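Panicker's people say eight clubs want him. Let's see one of them put it in writing

Ollis Panicker is a free agent, and if you believe the statement that landed in inboxes before breakfast on Sunday, he is also the most wanted left back in the league. His agency, Wundosero, says eight clubs have "made meaningful contact" since Hovport let him go. It did not name any of them.

Eight is a big number for a player who started 3 games last season. It is a bigger number when you remember that Hovport spent most of the winter trying to trade him and came away with nothing, not even a late-round pick or a backup keeper. If there was a line of clubs waiting, it was a very quiet one.
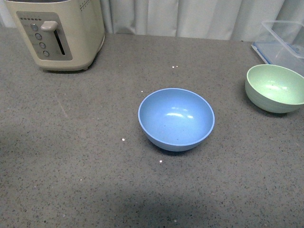

None of this means Panicker can't play. Two years ago he was one of the better defenders in the division, quick over the first few yards and hard to beat in the air for a man his size. Then came the hamstring, then the other hamstring, and then a new coach who wanted his fullbacks to stay home. By the spring he was watching from the bench in a warmup jacket while a teenager played his position.

Wundosero says the injuries are behind him. It said the same thing last preseason, and he limped off after 40 minutes of the second exhibition. The agency's statement talks about "elite numbers" in private testing, with no word on who ran the tests or what the numbers were.

Lavanya Pisharody, who handles Panicker's contract talks at the agency, was asked Sunday afternoon whether any of the eight clubs had made an offer.

"We're in active conversations," she said. "Ollis is going to have choices, and he's going to take his time with them."

Asked again, she said she would not negotiate through the press – a strange line from an office that had put out a press release that morning.
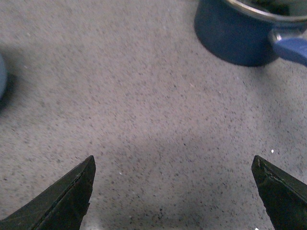
A workout is planned for this week, according to the agency, although the club hosting it has asked to stay out of the news. That happens, and it could well be true. It is also what you say when the workout is a favor from a coach who used to know the player. A workout costs a club a morning and a physical. It doesn't commit anyone to a thing.

The money is the other problem. Panicker's last deal paid him like a starter, and people close to the talks say he wants 2 guaranteed years on the next one. Most clubs have already filled out their back lines and have little room left under the cap. The ones that do have room tend to be shopping for younger legs, and they can get those for the league minimum.

Hovport, for its part, is saying very little. The club thanked him in a short note on its website, wished him well and moved on to ticket sales. The coach took one question on the subject after training and said the decision was "about the group," then asked for the next one.

Training camps open in 3 weeks. A player with this much interest should be signed well before then, and his agency has set that bar itself. If he's still unsigned when the first whistle blows, somebody should ask Pisharody for the list.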